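Cirthorpe Furniture Hire: Frequently Asked Questions

Last updated Sun 17 January

Who are you?
We hire out tables, chairs and the odd sideboard to people in Cirthorpe and the towns near enough to it that we can be home for tea. The business is run by Hollis Ferreira, who started with one ute and a stack of trestles, and still has both.

What do you hire?
Dining tables, trestles, cafe tables, folding chairs, stools and a church pew that seats five adults or an indefinite number of cousins. We don't do marquees, portaloos or jumping castles. Please stop asking about the jumping castle.

Is there a minimum hire?
Yes, 8 items. A chair is an item. So is a table. A cushion is not an item, however firmly you put it on the phone.

How long do I get?
A standard hire is a weekend, Friday arvo to Monday morning. Longer hires are charged by the week. If you've had our chairs since last December, we know, and we'd like a word.

What are the ranges called, and why?
The Cesier is our round cafe table. The Sinaga is the long one with the extension leaf. The Jitix is a folding chair. Hollis named them all in one evening and has declined to discuss it.
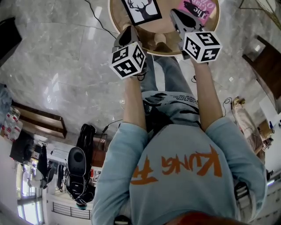
Which table suits how many people? A Sinaga takes 8 with the leaf in, or five if your family talks with its hands. Rounds are harder to judge, and most customers order them too big. A small round wooden table is enough for one person to lean over and work at with both arms, or for two people to have coffee and keep their elbows to themselves. Put four dinner plates on one and somebody will be eating off their lap. If it's a proper sit-down meal, get the Sinaga.

Do you deliver?
We do. Delivery is free on orders over $300 within the Cirthorpe town limits. Outside them we charge by distance, and there's a surcharge for any driveway described to us as "a bit steep". We've learnt what that means.

Will you carry everything upstairs?
One flight, yes. Two flights, by arrangement. A spiral staircase, no.

Can I pick up myself?
Of course. Bring a ute or a decent trailer, tie-downs and a blanket. A hatchback will take four Jitix chairs if you don't mind driving with one against your ear. We can lend you a rope, but we will want the rope back.

Do I need to clean things before returning them?
Wipe them down, please. Crumbs are fine. Candle wax attracts a cleaning fee, and so does glitter, at a higher rate. We're still finding glitter from a christening.

What if something gets damaged?
Tell us. Small scratches and water rings are part of the job and we don't charge for them. A broken leg we'll repair at cost - the table's, that is. Don't have a go at it yourself with superglue. We can always tell, and then we have to undo your work before starting ours.

Can I buy a table I've hired?
Sometimes. We sell off older stock when the shed gets too full to shut the door. Ask when you ring, and have a colour in mind other than white.

What's your cancellation policy?
Full refund up to a week out. After that we keep the deposit. If the wedding itself is off, ring Hollis and we'll sort something out quietly.

How do I book?
By phone or through the form on our contact page. We reply to forms within one working day, or two if it's show week.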